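Escuela de Enfermeras de Terkgate

La Escuela de Enfermeras de Terkgate fue un centro de formación sanitaria que funcionó en la ciudad de Terkgate, en el valle de Motaung, y que admitió desde su apertura únicamente a mujeres. Dependía del hospital local y fue la primera institución del valle que expidió un título profesional a sus alumnas. Tras su integración en la Universidad de Fevach pasó a ser una sección de la Facultad de Ciencias de la Salud.

Origen

Antes de la apertura de la escuela, el cuidado de los enfermos en el hospital de Terkgate corría a cargo de asistentas sin instrucción formal, contratadas por temporadas y alojadas en una dependencia contigua a la lavandería. Los médicos del hospital habían pedido en varias ocasiones personal preparado, pero la junta provincial consideraba que la formación de mujeres era un gasto que correspondía a las familias. La situación cambió después de una epidemia de fiebre tifoidea, cuando la mitad de las asistentas abandonó el servicio y hubo que traer enfermeras de Fevach con salarios muy superiores.

La junta aprobó entonces una partida de 3000 coronas para habilitar el ala norte del hospital. La primera promoción fue de 20 alumnas, procedentes en su mayoría de Terkgate y de las aldeas mineras de Zivosora. De ellas se graduaron 16. Las restantes dejaron los estudios durante el primer año, dos por enfermedad y dos por matrimonio, ya que el reglamento no permitía continuar a las alumnas casadas.

Plan de estudios

La enseñanza duraba tres años. En el primero se impartían anatomía, higiene y dietética, junto con prácticas de limpieza de salas. El segundo estaba dedicado a la enfermería quirúrgica y al cuidado de niños, y el tercero a la obstetricia. Las clases teóricas se daban por la tarde, al terminar el turno de sala, horario que las alumnas criticaron en repetidas peticiones y que no se modificó hasta que la escuela dispuso de edificio propio.

Durante la primera época las clases de medicina fueron impartidas solo por hombres. El reglamento reservaba a las mujeres los puestos de monitora y supervisora de internado. La plaza de directora se creó más tarde, cuando una antigua alumna regresó de Fevach con el título de medicina y fue nombrada para el cargo con un sueldo inferior al de su predecesor. La diferencia se corrigió cuatro años después, tras una reclamación ante la junta.

Internado y vida cotidiana

Las alumnas residían en el internado y necesitaban permiso escrito para salir después de las siete. El uniforme consistía en vestido gris, delantal y cofia, y debía costearlo la propia alumna. Las procedentes de Zivosora podían solicitar una ayuda del sindicato minero, que a cambio les pedía dos años de servicio en los dispensarios de la zona. Este compromiso explica que Zivosora contara con enfermeras tituladas antes que otras localidades mayores.

Integración universitaria

La incorporación a la Universidad de Fevach fue discutida durante casi una década. La asociación de antiguas alumnas la apoyaba, mientras que la dirección del hospital temía perder el trabajo de las estudiantes en las salas. El acuerdo final mantuvo las prácticas en Terkgate y trasladó a Fevach los dos primeros cursos. Los hombres fueron admitidos a partir de ese momento. El archivo de la escuela, con más de 2000 expedientes, se conserva en la biblioteca de la facultad y puede consultarse con cita previa.

Enseñanza práctica

El arreglo de la cama ocupaba las primeras semanas de las prácticas y se evaluaba por separado, con una nota que figuraba en el expediente. El manual interno distinguía entre la cama cerrada, la ocupada y la quirúrgica, y dedicaba un capítulo a la ropa de abrigo. Una pieza gruesa y mullida, como la blanca de felpa de la fotografía, se consideraba poco adecuada para las salas comunes por su volumen; se prefería superponer mantas más delgadas, dobladas como la de cuadros grises y blancos que aparece junto a ella. Las mantas de reserva se guardaban en el armario de cada sala, y su recuento correspondía a la alumna de guardia.

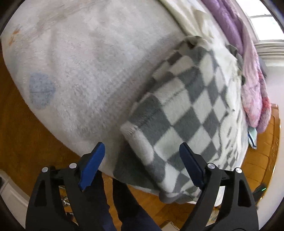
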